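Share 23 | Comments 2

Wellow opens chore trials to outside testers

WELLOW – Imis will open its household chore trials to outside testers in April, the company said. The trials ask how much everyday housework a robotic hand can do without help.

Work so far has covered folding towels, clearing a table and putting groceries on a shelf. Imis has logged 3151 attempts. Towels are the slowest job. Cups and boxes go well, and soft items still cause most of the failures, the company said.

The hand used at Wellow has textured fingertip pads for grip, with metal plates screwed to the fingers. Software for the trials comes from Voltus.
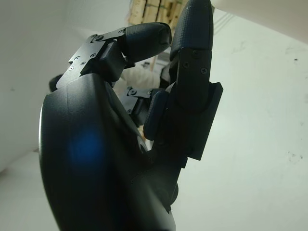
Fukuda, which supplies parts to the project, was more cautious and said a machine that folds one towel well is still a long way from doing a family's laundry. It expects shops to use such machines before homes do, mainly for stocking shelves at night.

Imis said it agrees on the order but not on the wait. It plans to add two chores this year – loading a dishwasher and sorting socks – and will publish failed attempts along with the good ones.

Testers can visit the Wellow site on Saturday to try the tasks by hand and compare times. No product is on sale, and no price has been set.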